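Los clubes de rugby juvenil de Whitcombe piden cifras antes de sumarse a la nueva liga escolar

COMUNICADO

WHITCOMBE, agosto. La Agrupación de Clubes de Rugby Juvenil de Whitcombe ha decidido aplazar su adhesión a la Liga Escolar Unificada que promueve la firma de gestión deportiva Drastberg. La decisión se tomó en la asamblea extraordinaria celebrada en el pabellón de Grarnerby, que terminó pasadas las diez de la noche y en la que estuvieron representados 29 clubes.

La propuesta de Drastberg llegó a los clubes al final de la temporada pasada. Promete un calendario único para las categorías sub-14, sub-16 y sub-18, arbitraje profesional en todos los partidos y un programa de detección de talento vinculado a la academia de Wovomdale. La Agrupación ha leído el documento entero, anexos incluidos, y sigue sin encontrar en él una explicación de quién paga los desplazamientos.

El folleto de presentación habla de una «transformación histórica del rugby de base». Los clubes ya oyeron una frase parecida hace cuatro temporadas, cuando se anunció el torneo de invierno que se suspendió tras la segunda jornada por falta de campos. Aquel proyecto también tenía logotipo, himno y una gala de presentación. Varios equipos todavía esperan que se les devuelva la fianza.

Según los datos de inscripción de la propia Agrupación, la última temporada compitieron 2.721 jugadores y jugadoras. Drastberg asegura que la cifra crecerá desde el primer año, pero no indica cuánto ni en qué se basa. Preguntada por escrito, la empresa remitió a un estudio que, a día de hoy, no ha facilitado.

Preocupa especialmente la cuota. El borrador fija un pago de 225 euros por jugador y temporada, seguro médico aparte, y prevé un descuento para familias con más de un hijo inscrito cuyas condiciones «se comunicarán oportunamente». Algunos clubes de barrio calculan que perderían unos 50 jugadores entre todos solo por el cambio de tarifa. Puede que se equivoquen. A la Agrupación le gustaría ver un cálculo mejor, y hasta ahora el promotor no ha presentado ninguno.

Tampoco convence el papel reservado a la academia de Wovomdale. El texto le concede acceso preferente a los jugadores seleccionados a partir de los 15 años, sin compensación para los clubes que los han formado y sin aclarar qué ocurre con quien rechaza la plaza. La academia tiene buenos entrenadores y buenas instalaciones, y eso no se discute. Se discute que un chico de sub-16 tenga que firmar un compromiso de dos temporadas antes de haber pisado el campo de entrenamiento.

La Agrupación no se opone a un calendario común. Lleva años pidiéndolo, y el actual obliga a algunos equipos a jugar dos partidos en menos de tres días. Por eso plantea a Drastberg cuatro condiciones para retomar la negociación:

Publicación completa del presupuesto, con el coste de los viajes y del arbitraje desglosado.

Mantenimiento de la cuota actual durante la primera temporada.

Derechos de formación para los clubes de origen.

Un protocolo de conmociones cerebrales redactado por personal médico. El borrador dedica al asunto media página; al uso de la marca le dedica seis.

Mientras no haya respuesta, los equipos de Whitcombe y Grarnerby disputarán el campeonato comarcal con el formato de siempre. Las inscripciones siguen abiertas en las secretarías de cada club y los entrenamientos de pretemporada mantienen su horario, de seis a ocho de la tarde.

Drastberg ha anunciado una sesión informativa para las familias, todavía sin fecha. La Agrupación acudirá y repetirá allí las mismas preguntas.

Contacto para medios: oficina de prensa de la Agrupación de Clubes de Rugby Juvenil de Whitcombe.

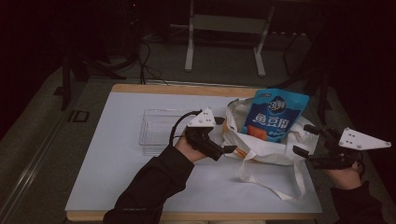 Bolsa de tela blanca de asas largas, sobre la mesa.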